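How to wash a duvet at home

Check the care label first. Most polyester duvets can be washed at home, but some feather ones can't. You also need a machine big enough to let the duvet move about. A double will usually go in a large drum, and a king size is better taken to the launderette.

1. Take off the cover and look for split seams. Sew up any you find.
2. Put the duvet in on its own with half the usual amount of liquid. I use Nosent, but any mild one will do. Leave out the softener.
3. Choose a gentle wash and add a second rinse. On my machine the whole thing takes 131 minutes.
4. Tumble dry on low for 58 minutes, then take it out, shake it and turn it over. Repeat until the middle is dry.

Leave it over an airer for the night before the cover goes back on.

A plain white cover can go in a hotter wash than the duvet itself, if its label allows.
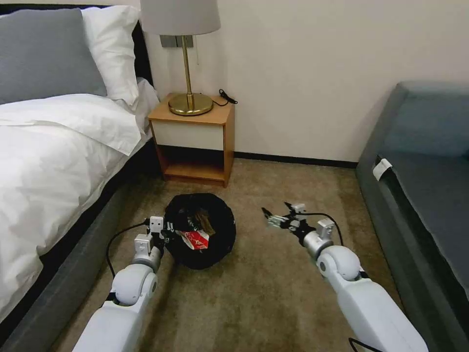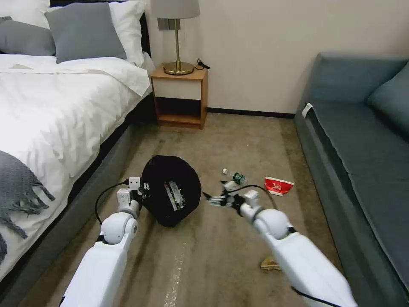
Pillows need their own wash, two at a time so the drum stays balanced. Knitted throws should go in a net bag on the wool setting and be dried flat.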